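3.2 Looking slowly at small things

The second body of work we discuss is Sevstead, a cycle of still-life photographs and short texts made by Marloes Smits over a single August. Smits gave herself a simple rule: she would photograph only things small enough to close a fist around, and she would never photograph the same thing twice. The cycle runs to 137 prints, all hung at the same height and all without titles, and walking past them is a real pleasure!

What excites us most is how the hanging changes the work. When the prints were first shown at Kulto, they ran in one unbroken line, and visitors tended to read them as a kind of diary. For the second showing, at Prokomis, Emiliano Palma split them into 12 groups and left wide gaps of bare wall in between. The same pictures suddenly felt like portraits of households. Visitors we spoke to guessed at families, quarrels and house moves, although none of the wall texts mentioned a single person.

Palma's notes for the second showing are wonderfully frank on this point. He writes that he moved the groups by eye, late in the evening, and stopped when "the gaps began to talk". We take this seriously as a working method. The gap does a great deal of the telling in Sevstead, much as a line break does in a poem, and it asks the visitor to supply the link between one cluster and the next (Figure 4). 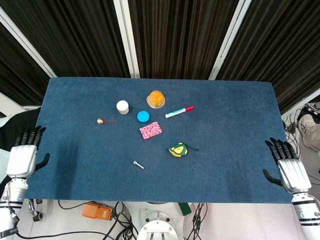
Figure 4. Small objects on a blue-grey felt surface, among them a bright blue lid and a marker pen with a red cap.

The printed book, issued by Acuña in a run of 800 copies, takes a third path. Each print has a page to itself, and the reader sets the pace – some of our readers leafed back and forth for an hour. We return to their comments in Section 4, where the book is compared with both hangings.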